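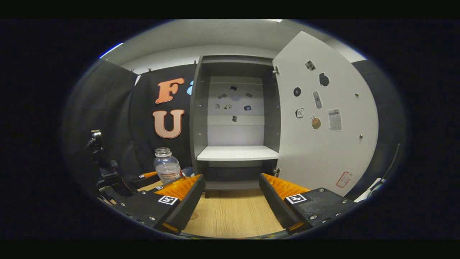 How to compare two pairs of finger pads on a hand-held gripper

You need the gripper with its wrist camera, both sets of pads and one plastic bottle. I use the orange ribbed pads as my reference set, and Tarun Pant tests the smooth ones from Nanimach with the same steps.

1. Screw on the pads. Check that the camera sees the square marker on each finger when the fingers are fully open. If one marker is lost, the width reading will jump.

2. Fill the bottle until it weighs 260 grams. Stand it on the table and come from the front, with one finger on each side.

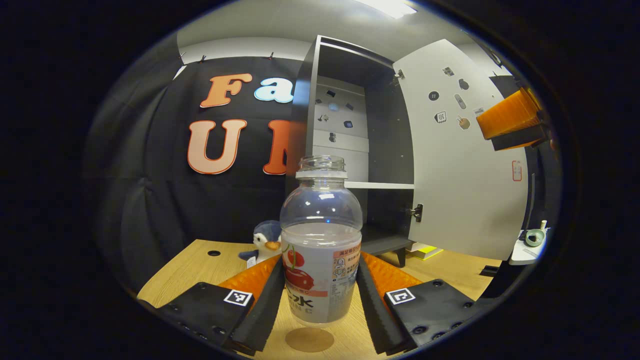
3. Close slowly until both pads touch, then stop and write down the finger width. An open bottle is softer than a closed one, so do not mix them in one series.

4. Lift, hold for six seconds, put it down. Make 50 lifts with each set - and note every slip, also the small ones.

5. Change the pads and calibrate the width again before you continue.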